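Bin and Small Parts Sorter, Part Time
Lolledard Returns, Sleiman Road building
Posted February 21, 2021

Lolledard takes in mixed household goods from store returns and house clearances and sorts them for resale. We are hiring two people for the sorting room. The job is part time, 22 hours a week, mornings only. Training is paid at the full rate.

What you will do

Empty the gray bins one at a time at the work tables. Put each item in the right tray: toys, bathroom, work wear, kitchen, hardware, other. Building bricks and small figures go in separate toy trays. Toothbrushes and other personal care items are not resold, packaged or unpackaged, and go straight to discard. Gloves are matched in pairs where there is a pair. Single gloves go in the singles box by the door. Anything you can't name goes in "other" with a blue tag, and the shift lead looks at it before lunch.

On a normal morning the room gets through almost 100 bins. New sorters start on a lower number and work up over the first month.

What we need from you

You can stand for two hours between breaks and lift 50 pounds. You can tell colors apart, which matters for the tags. You read English well enough to follow tray labels. Closed shoes are required. We supply gloves and aprons. No experience needed, but if you have worked in a thrift store, mail room or stockroom, say so.
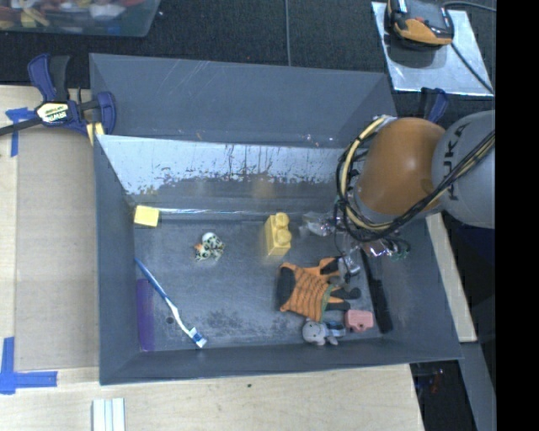
A bin with mixed small items, including a toothbrush, a yellow building brick and a work glove.

Pay and how to apply

Pay is weekly. Anyone who stays through the end of October gets a 1,000 dollar bonus with the last October check. Parking is free behind the Drirkell warehouse. The Nololska bus stops across the street.

To apply, bring or mail a one-page letter with your phone number and the mornings you can work to Issa Rizk, Sorting Room, at the address above. There is no online form. Interviews are short and include 20 minutes of sorting at a table.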